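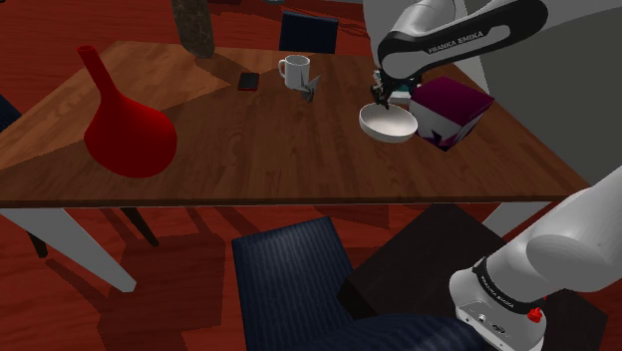
Gripper over the white bowl, sim dining table. This is the layout that's been ruining my March.

ok thread, because I've lost two days to this and somebody else might be about to

We run the same tabletop task over and over in sim: arm comes down, pinches the rim of the bowl, lifts. Easy one. Or it was, until I pulled the new Gorix build and the bowl started launching itself at the ceiling.

Not every time! 252 runs overnight, 61 of them bad. That's the worst kind of bug — often enough to wreck your numbers, rare enough that it behaves perfectly when you call someone over to look.

First guess was grip force. Turned it way down, same thing. Then I blamed friction and wasted a whole afternoon on that (sorry Ratree, you did tell me).

Sugeng finally asked me to draw the collision shapes instead of the pretty ones. The bowl's collision shape was solid. Filled right up to the rim like a hockey puck. So the inside finger goes down into what it thinks is empty space, the physics finds it buried in the puck, and it shoves everything apart as hard as it can.

The good runs were the ones where the finger slid down the outside and just nudged it. Which my script was counting as a success, ugh, separate problem.

Fix: split the bowl into 11 convex pieces so it's hollow again. Reran the bad seeds and no flying bowls so far.

Daranee wants a force cutoff in before any of this goes near the real arm. She's right. Doing that tonight, after food.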